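はじめまして、Felow(フェロー)のEndang Pasaribuです。焼き菓子のレシピを書いたり、企業さんのメニューを考えたりしている、小さな台所発の会社です!

始まりは、私が8年前の2月に書いたバナナケーキのブログ記事でした。入院中の母に「においだけでも甘いものを」と頼まれて(笑)、白砂糖を減らした配合を何度も焼き直したんです。今ではレシピが74本になりました。 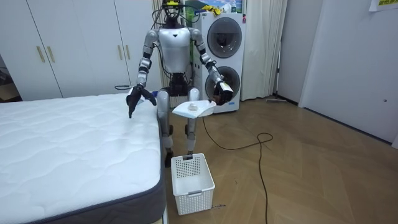 レシピの使用料はかかりますか?
ご家庭で作る分は無料です。お店やイベントで販売されるときは、先にメールでひとことください。

お仕事では、甘味料メーカーのAserさんと季節のレシピ集を作ったり、カフェHukelさんの朝のマフィンを担当したり。Hukelさんのにんじんマフィンは30回ほど書き直しては焼いて、最後はレーズンを抜いて決まりました(私はレーズン派なので、ちょっと悔しい)。

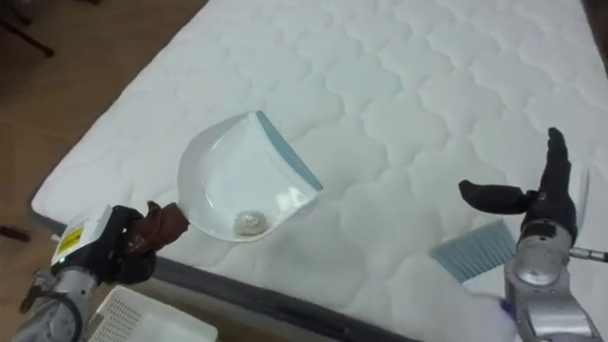

白いマットレスの上のちりとり

それから、治療中の方とご家族に向けた冊子「Sebastian」も続けています。食欲のない日でも口に入りやすいおやつと、読者の方の体験談が中心で、これまでに3129冊をお届けしました。体験談は長くても短くても大歓迎です!

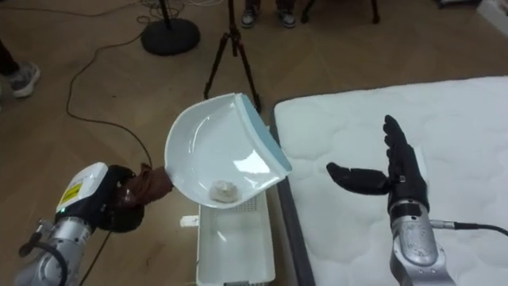 ちりとりと白いかご

次のお菓子教室は9月29日(土)、テーマはかぼちゃのスコーンです。エプロンだけ持ってきてくださいね。お申し込みはお問い合わせページからどうぞ。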